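How to Write Down a Veteran's Story (Before the Details Slip Away)

Posted 18 August 2019 by Oğuzhan Işık

My father-in-law served 18 years in the Army and for most of the time I've known him he told exactly one story about it, and that story was mostly about a broken coffee pot. Then one July evening he started talking on the porch and kept going until the mosquitoes chased us in. I had nothing to write with! I went home and scribbled what I could remember on the back of an electric bill, and half of it was wrong, as he was very happy to tell me the next day.

So I learned to do it properly, and since then I've sat down with neighbors, two uncles, a retired Navy cook and a lady from our street who drove trucks in the Air Force. What follows is the way I go about it now. Take what suits you and leave the rest.

Before you sit down together

Ask first, and ask plainly. I usually say something like, "I'd love to write down some of your service story for the family. Would you be up for an hour of that?" Some people say yes right away. Others need a few weeks to think it over, and a few will say no, and a no should be left alone. You can mention once that the offer stands.

Settle early on who the story is for. A few pages for the grandchildren is a very different thing from a piece in the county newsletter, and people talk differently depending on who they think is listening. Write the answer at the top of your notebook.

Then do a bit of homework. Look up the branch, the years and the places if you know them. You don't have to become an expert, but it helps to know that a battalion is bigger than a company, and roughly where on the map Fort Sill is. If there are discharge papers in the house, ask whether you may look at them together. For most people who served after 1950 that will be the DD Form 214, and it lists dates, rank, job and decorations all on one form. It has private numbers on it too, so please don't post a picture of it anywhere.

What to bring

A recorder, or a phone with plenty of room on it
Something to charge it with
A notebook and 2 pens
A printed list of questions in large type
A folder for any papers or photos you are lent
Something to eat (I bring lemon bars, but store-bought cookies have never been refused)

I use a little Sosby recorder that I bought secondhand, and before that I used my phone, which did perfectly well once I remembered to switch off the ringer. Try the recorder in the room where you'll be talking. Refrigerators are much louder than you'd think, and so are parakeets.

Questions that get people talking

Start with the easy ground. Where did you grow up? What were you doing the year before you went in? Who drove you to the bus station, and what did they say? I have never had anybody fail to answer that last one.

From there, go in order if you can. Enlistment or draft, basic training, first assignment, and so on. Memory likes a path. Try to ask about ordinary days as much as the big ones – what they ate, where they slept, what they could hear at night, what arrived in the mail. My father-in-law couldn't tell me the month he got to Germany, but he could tell me what the mess hall smelled like, and from there we worked back to the month with no trouble at all.

Ask what the words mean. If somebody says MOS or TDY or "the motor pool," have them explain it in their own way and keep that explanation in the story. It is always better than the one in the dictionary.

Leave silences alone. This was the hardest part for me, as you may have guessed by now, because I like to fill them. Count to ten in your head before you ask the next thing.

When it gets heavy

It may, and you can't always tell when. I don't ask about combat directly. I ask, "Is there anything from that time you'd like to have written down?" and let the person choose the door. If they get upset, offer to stop the recorder. Stay a while afterward and talk about the garden or the ball game. Don't pack up and leave on a sad note, and do call the next day.

After the visit

Copy the recording to a second place that same evening. I keep one copy on the computer and one on a drive in my desk drawer. Label each with the person's name and the session number.
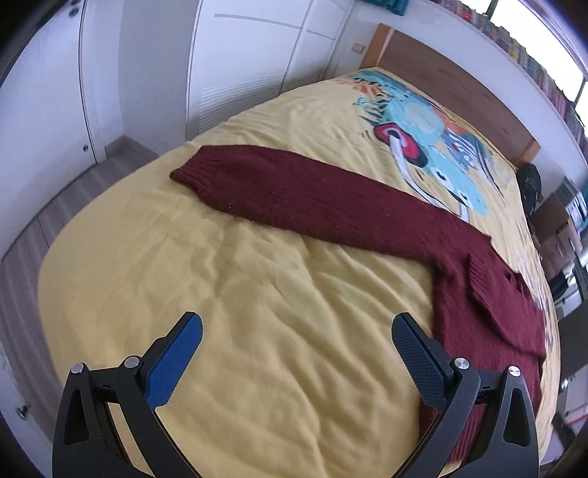

Maroon sweater on the yellow duvet.

Next comes the typing, and I won't pretend it's quick. I type up the whole thing once, ums and all, then make a second copy to work from. The first copy never gets touched again. In the second one I take out the false starts and move things into order, but I keep the person's own words wherever I possibly can. If he said "we were dog tired," then they were dog tired, and they don't need to become "extremely fatigued" on my account.

A good length for a family piece is 2,010 words or thereabouts, going by the ones I've finished. Mine for the Navy cook ran much longer, and he still found things I'd left out (the flour story, mainly, which I have since put back).

Checking it over

Read it aloud to the person, or leave a large-print copy and come back in a week. Go over every name, every place and every unit number. Ask about living people who are mentioned and whether they'd mind. If two dates don't agree, and the papers can't settle it, put "he remembers it as the spring" and carry on.

When it's approved, print a few copies on decent paper. The copy shop near us will staple a small booklet while you wait. Give the first one to the veteran, and ask whether he or she would like one sent to the local library or historical society as well. Ours keeps a shelf of them by the window, and the last time I stopped in, somebody had the truck driver's open on the table.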